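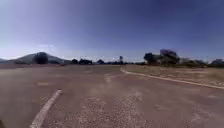

Hi, I'm Nelli Honkanen, and I run Clevia, a driving school for grown-ups who put it off (I was 55 when my sister talked me into learning, so no judgment!). I started out with one borrowed hatchback and now there are 3 of us teaching – me, Declan Parsons and Tyra Engström, who also answers the phone most mornings.

We teach one student at a time and we go slow. Parallel parking gets its own lesson, two if you want. Bring your glasses and your permit, and wear flat shoes. If you need to reschedule, call Tyra by noon the day before.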